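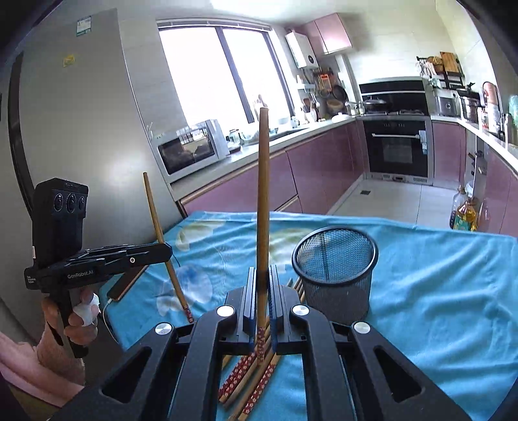 Digest Vol. 30, Issue 3

Subject: Re: [Lidolside-kitchen] chopsticks, and where they live
From: Renata Szewczyk

Mafalda Cardoso wrote:

> I went looking for chopsticks before the noodle supper and found
> them in the drawer with the skewers, the birthday candles and a
> tape measure. Some were under the tape measure. I'd like to propose
> that they get a home of their own, standing up, where a person can
> see them. Has anyone got a jar to spare? Also, do the painted ones
> go in the dishwasher or not? I have heard both, from the same
> person.
>
> Mafalda

Mafalda, I have no jar, but there's a black mesh pen cup, the round kind, and it has been promoted to kitchen duty. It's on the blue tablecloth next to the chopsticks, the wooden ones with the red bands and the little white flowers. I expect it misses the stapler.

Before anybody writes in to say that a pen cup is for pens: I know. I have used a jar, and a jar keeps a small private puddle at the bottom that you don't discover until you smell it. Mesh lets the air through. Jayanthi's objection last time was that thin ends poke out through mesh, and she's right about the wide stuff, the kind they make wastebaskets out of. The mesh on this one is fine enough that I'm willing to argue.

Which end up is going to be the real fight. I say the patterned end goes up, for two reasons. You grab the part that doesn't go in anybody's mouth, and you get to see the flowers, which are the only reason to own these over the plain ones. Arnaldo holds that the eating end should be up so it dries first. Arnaldo also stores his knives point up, so weigh that as you like.

On the dishwasher: no. Wood, paint, and the Bravholm on its hot cycle, which could take the pattern off a dinner plate. Wash them by hand in the sink, all together, rolled between your palms like you're trying to start a fire. Lay them on a towel for 20 minutes and then stand them up. If you put them in the cup dripping, you'll have a puddle on the tablecloth where the jar would at least have kept it to itself — I concede that one point to the jar people.

Matching them up is easier than it sounds. Tip the lot out on the table, get the red ends all facing the same way, and take them off the pile two at a time. Anything left over at the end goes to Sinan, who stakes his pepper seedlings with them over at Plotden and has never once asked for a matching pair.

The skewers can stay in the drawer. So can the candles. Whoever owns the tape measure, please come and get it, as I have now measured everything in the kitchen that I care to.

Renata

P.S. The cup goes on the table and not on the window sill, please. I've already had one thing off that sill this May and it was the good basil.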